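Limescale in Home Appliances: Does Water Hardness Change How Often People Descale?

Student project report
Şükran Aksoy and Angelica Buenaventura

1. Background

Zostdale gets its water from two places. The houses north of the river are supplied from the Ots reservoir, which is fed by streams off the hills and gives soft water. The houses south of the river are supplied from wells in the chalk, and that water is hard. The two supplies are not mixed.

Hard water contains dissolved calcium and magnesium. When it is heated, calcium carbonate comes out of the water and sticks to metal parts. This is the white crust found in kettles. It also forms on the heating elements of washing machines and dishwashers, where people do not see it.

We wanted to know whether people on the hard side clean their appliances more often than people on the soft side, and whether they know which kind of water they have.

2. Method

We wrote a one-page questionnaire with six questions and put 500 copies through doors, half on each side of the river. Each one had a return slip and could be dropped off at the school office or the library. We left them out through June.

We also tested tap water from both sides. We used the soap test, because the school lab did not have a proper titration kit when we started. In the soap test, soap solution is added to a sample a little at a time and the bottle is shaken after each addition. The sample that needs more soap to make a lasting lather is the harder one. We ran each test twice.

For the last part we boiled hard and soft water in two identical kettles, filled and emptied the same way each time, and looked at the bottoms of the kettles at the end of each week.

3. Results

The soap test agreed with what the water company tells customers. Samples from the south side took much more soap every time. Samples from the north side lathered almost at once.

The kettles were easy to tell apart after the first week. The one with hard water had a thin white layer that did not wipe off with a cloth. The one with soft water looked the same as when we bought it.

The questionnaire results were less clear. Most people south of the river said they descale their kettle, and most people north of it said they do not. For washing machines there was hardly any difference. People on both sides mostly said they had never done it. Several wrote that they did not know a washing machine could be descaled. 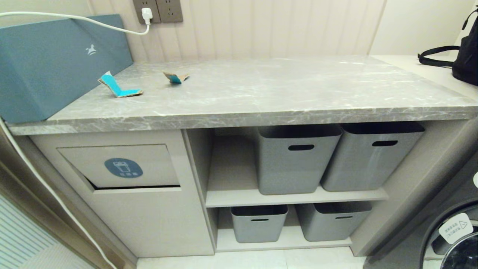
Many people also did not know what kind of water they had. Some in the north said it was hard, and a few of them were buying softening tablets they probably do not need. One person in Gondonar Street had moved across the river and kept using the same amount of detergent as before.

4. Discussion

We think people clean what they can see. A kettle shows its scale every time the lid is opened. The element in a washing machine is behind the drum.

There are problems with our method. People who care about limescale are more likely to send back a questionnaire about limescale. We also did not ask how old the machines were. The soap test compares samples but does not give a hardness value, so we cannot say how hard the south side water is.

If we did this again we would use a titration kit and ask to look at old elements from a repair shop. We wrote to Trevex, the appliance repair shop by the bridge, but our letter went out too late for them to set any parts aside for us.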